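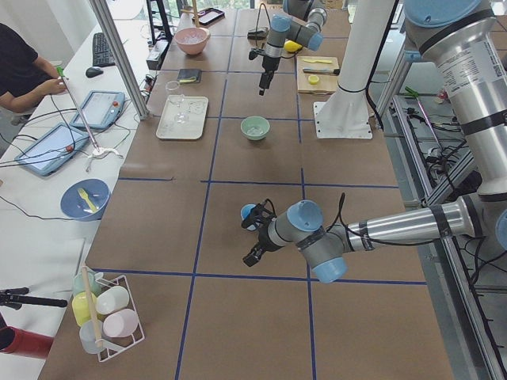

**Category: Ammo & Reloading > Rimfire and Small Game**

# Switching brands for squirrel season, do I have to re-zero?

Posted by **Goklow**, 14/08/2025

So I burned through 400 rounds of my old 40-grain load back in June and the store had none left. I came home with a box of 50 from another maker (same weight, little bit faster on the label) and now I'm wondering if I can just go hunting with it or if I need to start over at the bench. My old zero was dead on and I hate to mess with it!

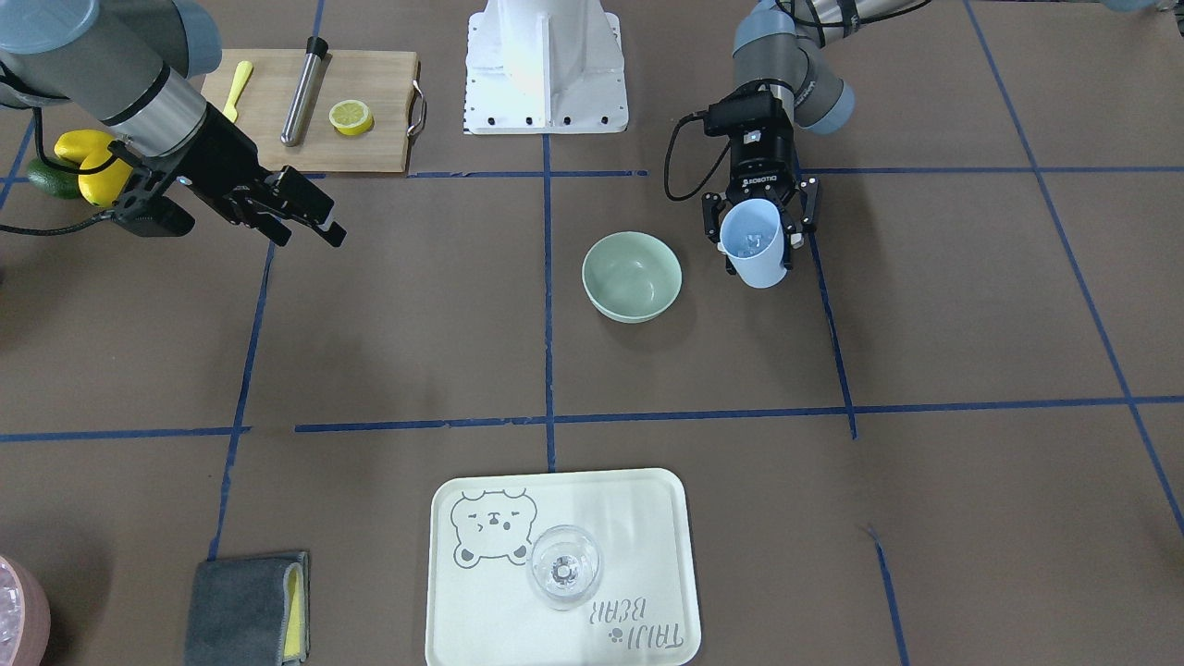

*Robot arms over a taped worktable*

**Jörg Seidel**

Yes, shoot it on paper first. I've had two loads of the same weight land in totally different spots from my bolt gun, and one of them was way off to the left, so it isn't only a speed thing. What I do:

1. Run a few rounds through to foul the barrel, especially if the old stuff had a different lube on it.
2. Shoot 3 slow groups off a rest at your usual squirrel distance and look at the middle of each one.
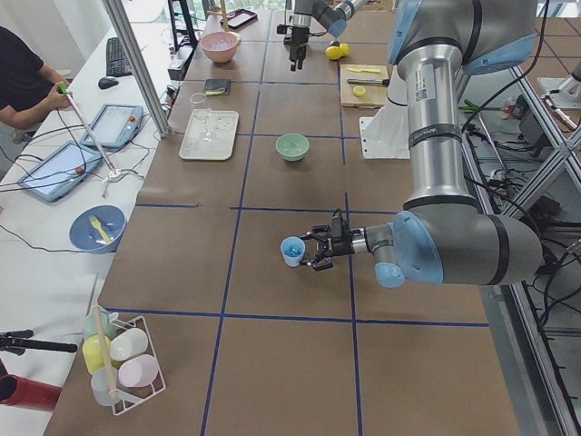

3. Move the scope only if all of them agree, and write down the clicks so you can go back when your old load shows up again.

That'll eat most of your box, so grab another one while you're there (same lot number if they have it).

**Michailidis**

mine shoots everything the same, just go hunting

**Rernuvis**

I'm with Jörg on this. My semi-auto is picky as anything, and the one load it really loves is the cheap stuff, go figure.
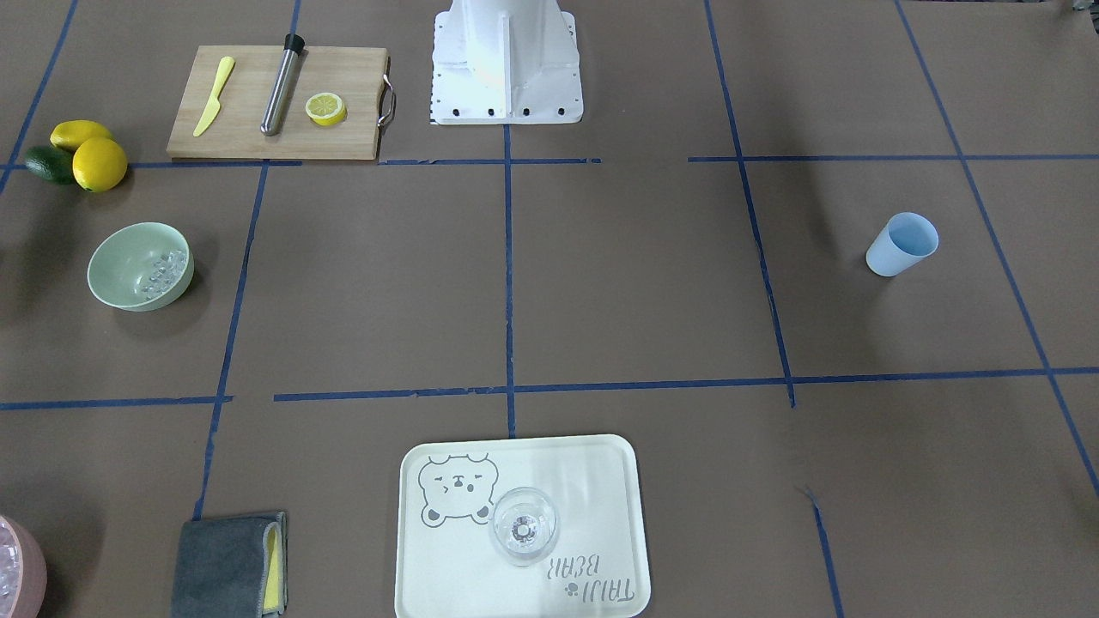
It also quit cycling on me with a slower subsonic load, so if yours is a semi-auto, run a couple of full magazines before you head for the woods.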